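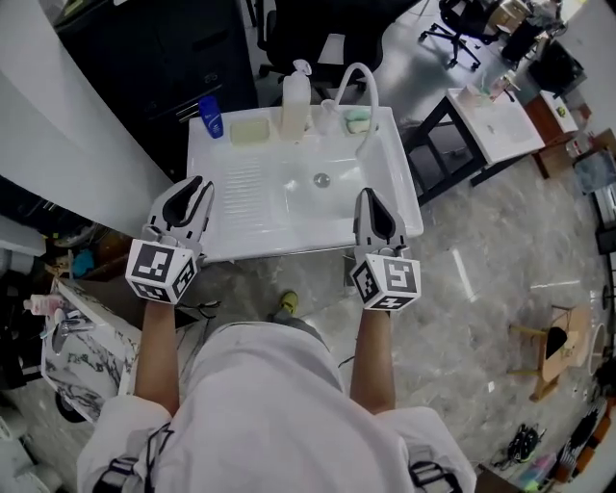
Figure 3. Laundry sink with moulded washboard section (left half) and central drain in the washing side (right half). Five items stand along the back ledge.

4.2 The washboard sink and the claim of "active use"

Manufacturers of combined washboard sinks tend to argue that the ribbed surface brings hand washing back into ordinary homes. The trade literature we reviewed, including the Rengate and Skerkari catalogues, repeats the claim without data. Hrubý and Oláh go further and propose that the presence of a washboard can be read as evidence of regular hand laundering. We are not persuaded, and the material from our own survey gives several reasons for caution.

The first concerns what the fixture displaces. In the unit shown in Figure 3 the ribbed section takes up the left half of a wide rectangular basin. Whatever the householder does there, filling a bucket or rinsing a mop head or soaking a school jumper, has to be done in the remaining half or on top of the ribs. Of the 100 households in the survey, 26 told us that they had never used the ribs for scrubbing. Several described the sloped side as a place to rest things. A surface used in this way would still be scored as a "laundering feature" under the Vondráček checklist, and the score would say nothing about clothes.

The second concerns the ledge. Kollár treats the products kept within reach of a sink as the best available proxy for what is done in it, and on its face this is a sensible idea. The ledge in Figure 3 shows how little it can settle. There is a blue plastic bottle with a white label at the far left, a pump bottle of pale liquid near the middle, a small clear bottle, and two soap dishes, one pale yellow and the other green and white with a bar in it. The bar would be coded as laundry soap by one reader and as hand soap by another, and a pump bottle could serve either purpose. In our coding trial the two readers split on almost 100 of the 935 items logged, and the disagreements clustered on exactly these unlabelled or decanted products. We do not think a longer codebook would help. The information is simply not on the ledge.

The third reason is the room. Washboard sinks are marketed as belonging to a dedicated laundry, and the Ondrejka typology assumes one. The sink in Figure 3 has a marble-patterned vanity counter with its own tap nearby, and a black drawer cabinet and office chairs beyond it. A small stool stands on the floor to the right. We would hesitate to call this a laundry, or a bathroom, or an office. Marras (personal communication) has suggested that such rooms be coded by their dominant fixture, but this makes the sink both the evidence and the conclusion – a circularity that runs through a good deal of the earlier work.

None of this shows that hand washing is rare. Some respondents plainly value the ribs, particularly for collars and muddy socks, and one household had replaced a plain tub with a Wiretti unit for that purpose. Our objection is to the inference from fixture to habit. A washboard moulded into a basin cannot be taken out by a household that has no use for it, so its presence records a purchasing decision, possibly someone else's. Renters made this point to us more often than owners did, although our sampling was not designed to compare the two groups and we report no figure.

We therefore dropped "washboard present" from the practice index used in Section 5 and kept it only as a description of the fixture. Products on the ledge were retained as a secondary variable, with all bar soaps and pump bottles coded "purpose unknown" unless the respondent had stated a use.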